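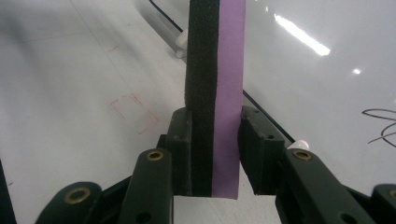 Photo: Hưng Quan, Bromedlow bench log

07/04/2026 - hand-held gripper pads, Prorkelum set against Lerkirent set. Block held with the seam running between the pads, bottom end clear of the table. Want to know if the softer half creeps under load. Limit for today is 200 cycles a side.

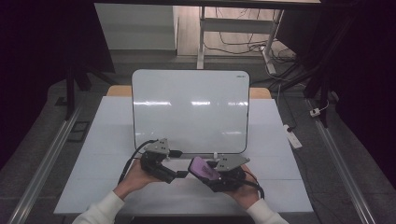
Both units up at the whiteboard, jaws facing.

Stopped at 126. Cable drag on the left unit is still annoying - Hường Tôn will reroute it before June.
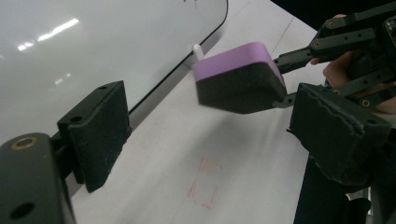

Eraser at a tilt, foam pads either side of the red outline.

Log has 1,311 samples left, 1,099 right. Check the clock offset first.

Back to top | Comments (2) | © Bromedlow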